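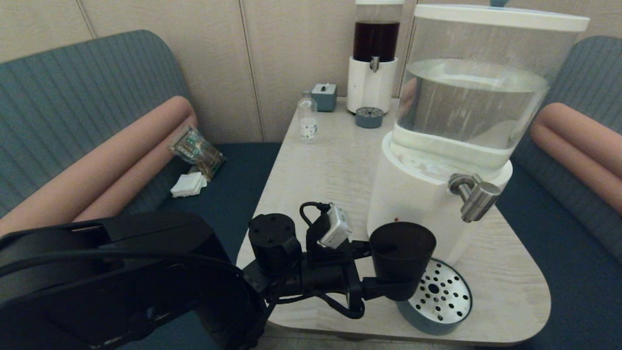

Help yourself to water at the Clelgate hall
Were you pulled from trouble by a stranger, or did you do the pulling? We're gathering river rescue stories for the Altorum bravery evening in February — big or small, we'd dearly love to hear them all. We need 11 speakers, three minutes each, and no experience whatsoever is called for.

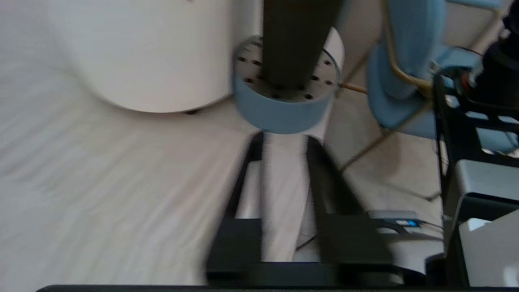 Sorcha Mac Giolla spoke last year and says she shook until her first sentence was out, then didn't want to sit down. Write to Ciarán Doherty at the Sarport office.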